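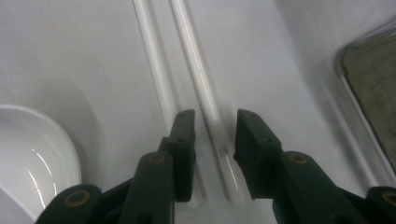
3.2 Utensils and table surface

Chopsticks were chosen as the test utensil for the table-laying task because a pair has to be placed together, and small errors in alignment are easy to measure. Figure 4 shows one white pair on the white surface, lying side by side and roughly parallel. Both sticks have a shiny finish, whereas the surface is matte.

Low contrast between utensil and table was expected to slow the older participants. In the white-on-white condition the main cues to position are the narrow highlight on the stick and the faint grey shadow to one side of it. Lighting was therefore kept even throughout, and the blinds in the Stetden kitchen stayed closed.

Each participant laid 15 places per condition. A placement was scored as aligned when the gap between the two sticks differed by no more than 2 mm from end to end. Pairs with crossed tips were scored as misaligned whatever the gap. Scoring was carried out by Filali and Ragab separately, and disagreements were settled by Paulík.

Almost 500 placements were retained for analysis. Trials longer than 30 seconds were dropped, as were those in which a stick rolled off the table. The dark-surface condition is reported in Section 3.3.

Figure 4. White chopsticks on the white surface, low-contrast condition.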